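Trilteo Tile-Print Tablecloth

Home > Table & Kitchen > Tablecloths > Patterned

A printed cloth for everyday tables. The Trilteo has an all-over tile pattern in light blue, pale yellow, cream and soft pink, and it is meant to stay on the table between meals. Most of our customers eat on it, do homework on it and fold the laundry on it. It is sold by Leinonen in three lengths and one width.

Price: 49.00
Availability: in stock, ships from the Mollon warehouse
Item group: Trilteo / Printed cloths

In use

A full-size table covered with one cloth gives you a clean, flat place to fold clothes. A T-shirt can be laid out sideways, pulled straight along one edge and folded from there with the sleeves turned in. A white shirt shows up well against the colors, so it is easy to see whether the edges line up.
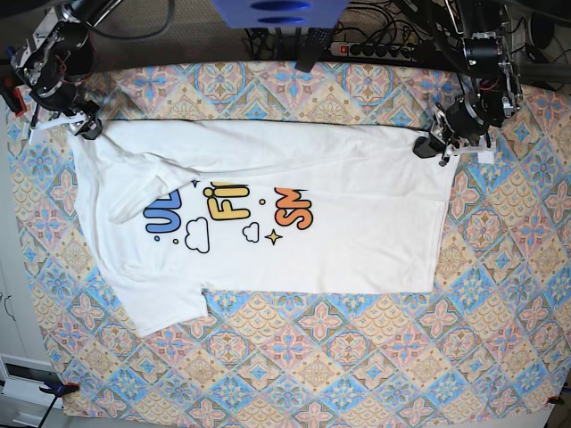
Prokania

The fabric is a medium weight cotton blend with a plain weave. It has enough body to hang straight at the sides and does not bunch up when you slide something across it. It is not padded. If your table has a glass top or a high polish, we suggest a thin table felt underneath, which we sell by the yard (see Related items).

The cloth has no coating. Spills will soak in if left. If you want a wipe-clean surface, look at our coated range instead. The prints are different, and the coated cloths are stiffer at the corners.

Sizes

Small: seats four, square or short rectangular tables
Medium: seats six
Large: seats eight, or a table with one leaf in

All three are the same width. Measure your table before ordering and allow 10 inches of drop on each side for daily use. For a longer drop, go up one size, but note that this adds length only. We do not cut to order. Round tables can take the small size with the corners hanging down. There is no round version at present.

Pattern

The print is laid out as a grid of ornate squares, like a tiled floor. The squares do not all match. There are blue four-pointed star or cross shapes, diamond lattices, rows of small square dots, curling floral forms and squares with borders set one inside another. One of the motifs is a circular medallion outlined in blue, with a pink and beige center.

The grid is useful if you fold or cut on the table. Line up a hem with one of the rows and you have a straight edge to work from. It is a printed pattern, though, and should not be used for measuring. Rows can shift slightly after the first few washes.

Colors vary a little from one print run to the next. If you need two cloths to sit side by side, order them together and add a note at checkout so that we pick from the same run.

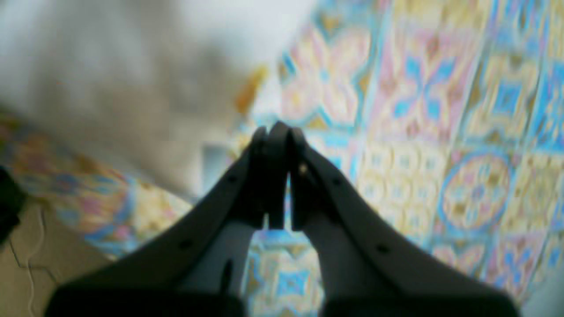

Washing and care

Machine wash warm with similar colors. Wash once before first use. Expect about 3 percent shrinkage in length, which is already allowed for in the sizes listed.

Do not bleach. The pale yellow is the first color to go.

Tumble dry low or hang over a line. Take it out while slightly damp if you plan to iron. Iron on the back at a medium setting.

Store folded or rolled. Fold lines from the packaging come out with the first wash.

What is in the package

One tablecloth, folded, with a care card. Napkins are sold separately in packs of four and use the dot pattern only.

Delivery and returns

Orders placed before noon leave the same working day. Standard delivery is free on orders over 49.00. Unwashed cloths can be returned within 21 days in the original packaging. We cannot take back a cloth that has been washed, cut or hemmed. If yours arrives with a printing fault, send us a picture of the area and keep the cloth until you hear from us.

Related items

Trilteo napkins, pack of four, dot pattern
Trilteo table runner, blue border
Table felt, by the yard
Mollon coated tablecloth, plain cream

Trade orders

Cafes and guest houses ordering 15 cloths or more can ask for a quote through the contact form. Please state the size and whether all cloths need to come from one print run. Large orders in the longest size may take an extra week.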